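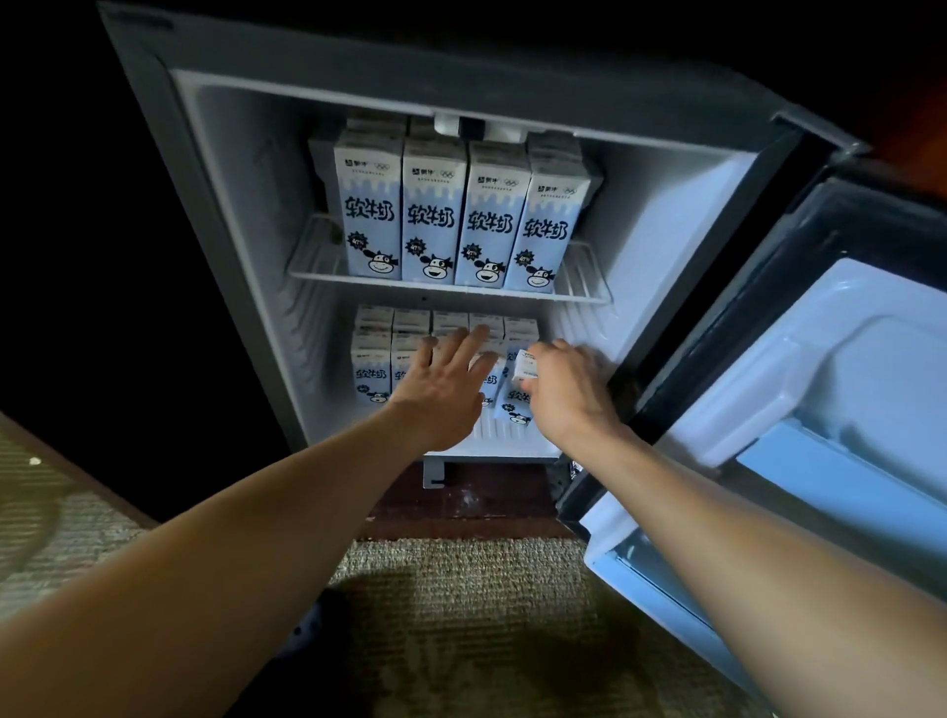

Sajib Barua thinks I should have started with the wind forecasts, and that any household work done before the forecasts are sorted out is work done twice. He may well be right! But I had the meter readings first, so this section goes through them first, and the forecasts come in further down.

4.2 What the homes did on windy nights

The Barcombe turbines make a lot of their power after most people have gone to bed, and I wanted to know if a cheap night rate would pull any of the everyday load over to those hours. I signed up 65 homes. Each one got a text message by six in the evening if the next night looked windy, and the price dropped at eleven. I kept the message short (one line, no graphs) because my first try had a little chart in it and people told me they didn't open it.

Washing machines moved the most, which I expected. Dishwashers came next. Fridges and freezers hardly moved at all, and I have to admit I'd hoped for more there, given how steadily they run. The timers we handed out could hold off up to 200 watts per home, but plenty of people unplugged them after the first week and I can't blame them - the things clicked.
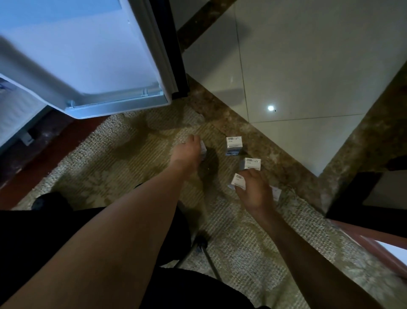
Figure 3. Mini fridge with the door open, seen from above.

I dropped the homes with electric heating from the main comparison. Their use swings so much with the weather that a windy night and a cold night look like the same thing in the data, and I couldn't pull the two apart in a way I trusted. They're back in for the Poston runs, where I had indoor temperatures to work with.

After cleaning I was left with 1878 home-nights, and 432 of those fell on nights when a message went out. I'd have liked a more even split, but October was very still and there wasn't much to text people about. 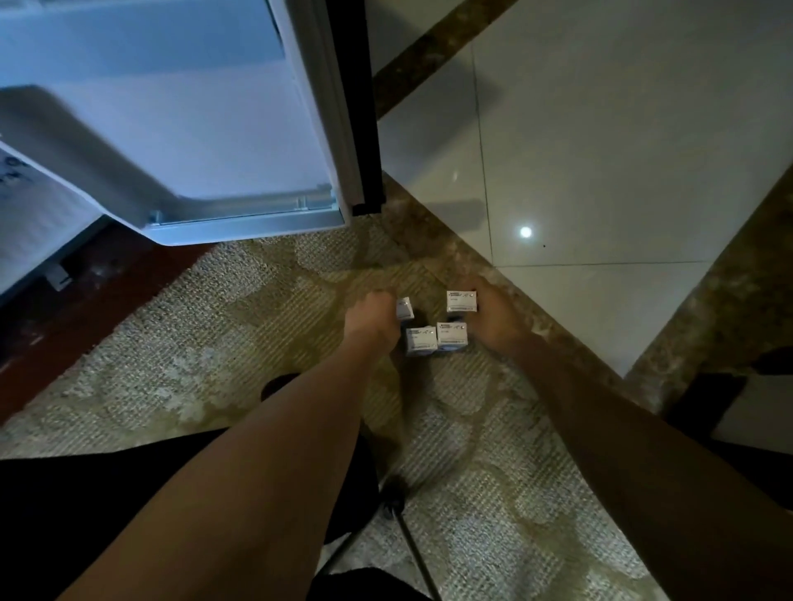

4.3 Forecast misses

So, Sajib's point. I used the Pumex forecast for the whole trial and checked it against the Jiang model afterward. They mostly agreed on calm nights. On gusty ones Pumex tended to call the wind too early, and that meant some homes ran their laundry at the low price while the turbines were still barely turning. One Thursday was so far off that I left it out of the averages and put it in the appendix by itself.

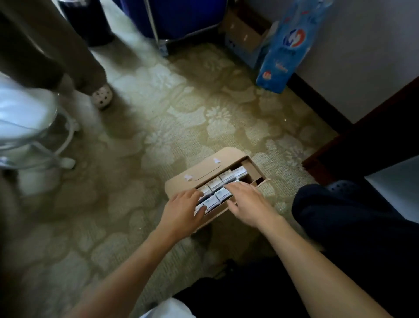 Figure 4. Small white boxes packed in rows in an open cardboard carton.

I reran everything with the Jiang start times. The washing machine result held up and the dishwasher one got weaker, so please read that second number with some care.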